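シミュレータ上の遠隔操作で立方体の把持を教示する際、指が対象の手前で閉じてしまう

投稿者:kiban_yatoi
2018年9月4日(火曜日)

Golton製の6軸アームをシミュレータに読み込み、手元のコントローラによる遠隔操作で把持の教示データを記録しています。課題は床に置いた立方体を二本指グリッパでつかみ、持ち上げるだけのものです。

操作画面は手首付近を斜めから見る固定視点ひとつです。上空から降ろす段階までは安定していますが、閉じる段階で指が立方体の手前側にずれ、空振りすることがあります。200回記録したうち、失敗は40回でした。実機で手を添えて教示したときには、この種のずれはほとんど出ていません。

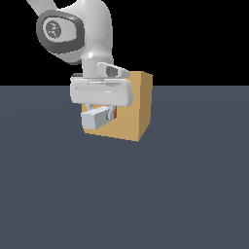 記録にはClirnlowのロガーを使い、関節角、手先の位置姿勢、グリッパ開度を同じ時刻で保存しています。失敗した軌道を再生すると、開度の指令そのものは正常です。疑っているのは操作者側の奥行きの読み違いで、この視点ではグリッパの筐体が立方体の左上を隠し、箱形の指も左下の手前に重なるため、指先が面に対してどこまで入っているか判断できません。床は無地の灰色で、立方体の影もはっきり出ていないので、高さの手がかりも乏しい状態です。

知りたいのは次の二点です。
・視点を増やす以外に、操作者の奥行き誤差を減らす方法はあるか
・失敗した40回は学習から除外すべきか、途中まで使えるか

投稿者:Sunent利用者

床に模様を付けてください。単色の床では接近速度も高さも読めません。格子で十分です。格子の間隔は立方体の一辺に合わせると、ずれ量が目視で換算できます。

影については、光源をほぼ真上に置いて影の描画を有効にします。グリッパの影と指先の間隔が高さの目安になります。描画負荷が気になる場合は、手先から床へ垂線を一本引き、交点に印を出すだけでも代用できます。ただし、画像を学習の入力に使うなら、この補助線は操作画面だけに出し、記録側のカメラには写さないこと。以前これを混ぜてしまい、159本の軌道を録り直しました。

視点を増やさないという条件は外したほうがよいと思います。真横の小窓を一つ足すのが一番確実です。

投稿者:arango_user

Arangoのコントローラなら並進の倍率を下げれば直ります。うちは下げたら問題なくなりました。機種が違うなら分かりません。

投稿者:teisei_log

二点目について。

除外するかどうかは学習方法によります。単純な模倣学習で全時刻を教師にするなら、空振りの区間は入れないほうが安全です。接近段階だけを切り出して使うことは可能ですが、切る位置は開度指令の立ち上がりでは遅すぎます。横ずれはその前に始まっているはずなので、手先と立方体中心の相対位置を時刻順に描き、成功群から離れ始める点を探してください。シミュレータなら立方体の真の位置が取れるので、手間はかかりません。

空振りのあと操作者が位置を直してつかみ直した軌道があれば、別に分けて残す価値があります。修正動作の部分は、ずれた状態からの復帰の教示として使えます。やり直しの前に環境をリセットしている場合は、この用途には使えません。

なお、実機の手添え教示で起きないのは、操作者が両眼で直接見て、接触も手で感じているためと考えられます。指と立方体の接触力をコントローラの振動に割り当てると、片側だけ先に当たったことは分かります。空振りそのものは接触が出ないので検出できません。

投稿者:kiban_yatoi

格子と垂線の印を入れました。補助表示は操作画面側のみです。つかみ直しを含む軌道は9本あったので別に保存しました。真横の小窓は画面構成の都合で保留中です。倍率は変更していません。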